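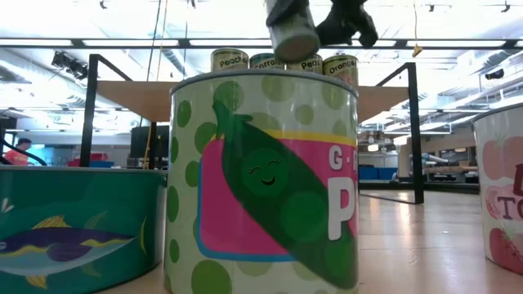 Gripper comparison, shelf task: a small can held over the row.

2025-07-24

In June, our group began a comparison of two parallel grippers, the Lilberg and the Samonte, on the same arm and with the same controller settings. The shelf task uses small printed cans, among them peaches, carrots and orange, with three larger cans placed in front of the shelf.

Each gripper was given 34 attempts. The Lilberg closed more quickly but allowed the can to tilt when the fingers met it above the middle. The Samonte held the can straighter - at the cost of a wider body, which requires more clearance between neighboring cans. Closing force was set to 40 percent for both.

The low camera view has proved useful for judging tilt, although the large cans hide part of the row. A second view will be added before the next round, which is planned at the Trollholm site with 10 further attempts per gripper. The Flutberg controller will remain in use until then.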